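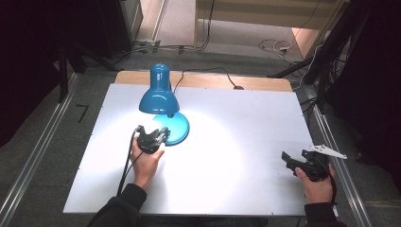 Someone signing themselves Kitine left a comment on the last post saying that a rule you can't check in the first two seconds of a recording isn't a rule, it's a mood. I have been cranky about this since Friday, mostly on account of having written 9 rules for our bench and being able to check perhaps four of them.

So, a revision. The old list came from the Van der Linden handbook, which a former workplace had in a ring binder and treated as scripture. It runs to 371 clauses and was plainly written by somebody who'd once lost an argument about cable ties. I stole the good bits and, I now see, a fair few of the bad ones.

Rule 1 used to read "lighting must be appropriate". Appropriate to what? A séance? It now says that if a lamp is on the board and isn't switched on for the task, it stays off, and if it is switched on, that goes in the notes. A glossy shade over a white board will throw a bright patch that the next labeller down the line has to live with.

Rule 2: both grippers in view before anything gets touched. This one survives unchanged. You can check it at a glance, even before coffee.

Rule 3 was about power cords, and it was a paragraph. Now it's a line: know where the cord goes before you move what it's attached to. The same goes for the gripper's own cable, which has ambitions of its own and will find the edge of a base plate if there's one going.

Rule 4, sleeves. The Bimel people want bare forearms, Cevavura wants dark sleeves to the wrist, and each has a colour chart to prove the other wrong. We've settled on dark sleeves, and on not changing halfway through a batch. I went back through 3888 clips to see whether it mattered and came away with a sore neck and no opinion.

Rule 5 said "maintain a tidy floor". I've struck it out. Floor cables now get their own rule, which concerns where people walk and leaves tidiness to the individual conscience.

Rules 6 to 9 are still under review — meaning I haven't opened the file.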